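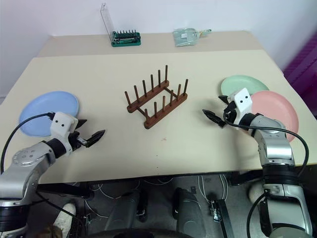
Taking children to the robot open day at Bekcombe?
Posted by Egger, June
Print this page | E-mail this page

We want to go to the Muretti open day. Is the plate demonstration worth queuing for, and can children see it?

Renato Tagle
Yes. It has two arms, a wooden rack and three plates, blue, green and pink. The table is plain and low enough for my seven-year-old. Go before 11, as they only let in 300. Parking is at the Dridovville end, 68 spaces.

mossbank2267
went last year, cafe was shut. take sandwiches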